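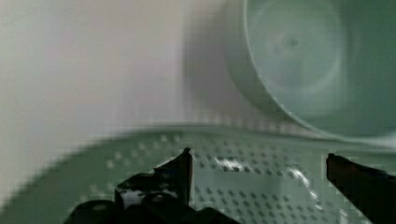 Truscombe Home Forum > Kitchen > Drying racks and trays

mintleaf_829
Anyone else gone all in on pale green? Got the perforated tray and now plain white looks like a hospital.

Bhutto
Crumbs love those little holes. Ask my toothbrush.

mintleaf_829
Soak it overnight. Ten seconds of work.

ilari_fan
Disagree – a soak just gives you damp crumbs. Shake it over the sink first.

Bhutto
Or buy a solid one and go live your life.

mintleaf_829
In green?

Bhutto
Fine. In green.

Related threads
Vendness canisters: do the lids fit?
Sage or mint, over 300 replies

Contact | © Truscombe Home Forum | Back to top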